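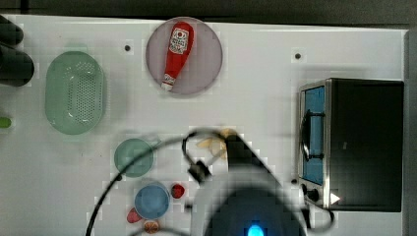

Ustar Seltenano countertop, white: long-term review

I bought the Seltenano top to replace a chipped worktop in a small rented kitchen in Nondisthorpe. It has been in daily use since April. The review covers fitting, surface wear, heat, stains and the supplied fixings. I paid the full price at the Blackburn showroom and have no arrangement with Ustar.

Dimensions and fitting

The nominal depth is 700 mm. Mine measured 698 mm at one end and 700 mm at the other, a difference that disappears under a normal upstand but will show against a bare wall. The back edge is unfinished and should be sealed before fitting. Ustar supplies 6 brackets and a bag of screws. The screws are too soft. Two heads stripped under a hand driver, and I replaced the lot with stainless ones from the local ironmonger.

The instructions ask for pilot holes from below. They give no depth, so set a stop on the drill at half the thickness of the board and work from that. The joining strip is adequate. The end caps are poor: the adhesive had let go on one of them by the second month, and contact glue was needed.

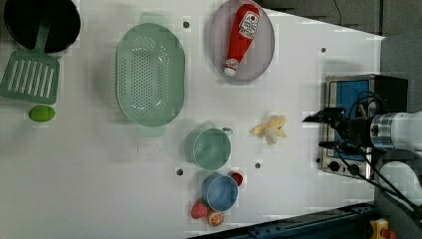 Cleaning is simple if it is done the same day. Tea, beetroot and tomato all came off with washing-up liquid and a damp cloth. Turmeric left overnight did not. A paste of bicarbonate reduced the mark to a faint yellow ring, and two weeks of daylight did the rest. Cream cleaner should be avoided, as it takes the sheen down in patches that catch the light from a window.

Scratches

The maker's leaflet calls the surface "everyday resistant" and gives no test standard. I dragged an unglazed mug base across an offcut 40 times under light hand pressure. Fine grey lines were visible after the first few passes. Most of them wiped away and were evidently residue from the mug. Four remained. A bread knife used directly on the offcut cut through the top layer at once. Use a board.

Heat

A trivet is required for anything straight off the hob. The leaflet says so in small type on the back page, where few buyers will look. I put a full kettle on the offcut for ten minutes and found no change. A frying pan left a dull circle that has not recovered.

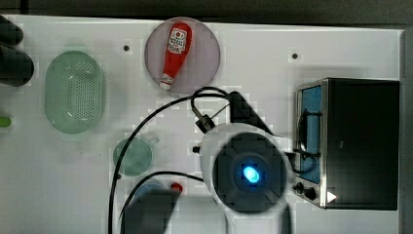

Cameron Katene disagrees with me about the heat: "Mine has had casserole dishes on it all winter with a folded tea towel underneath and there isn't a mark. I would take a star off for the end caps, both of mine dropped off, and leave the heat alone." I accept the point about the tea towel. My own test used no protection and was harsher than normal use.

Seams and water

The front joint has stayed flat. The joint beside the sink has risen by about a millimetre, enough to feel with a fingernail. I had sealed it with the tube in the kit, which skins over quickly and is hard to tool. A sanitary silicone would be a better choice, and I have since raked out the joint and redone it with one. No further movement so far. 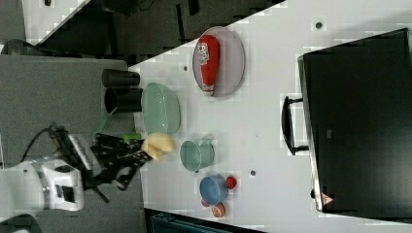

Overflow at the tap end is the other weak spot. The top has no drip groove on the underside, so water running over the front edge tracks back and wets the cabinet rail. A length of self-adhesive drip strip cured it.

Verdict

A sound board let down by its accessories. Budget for new screws, decent silicone and a tube of contact glue, and discard what comes in the bag. The surface is easy to keep clean and tolerates ordinary use. Buyers who cook with a lot of turmeric should look at a darker finish. Spare end caps are listed under part number 768 and have to be ordered by phone.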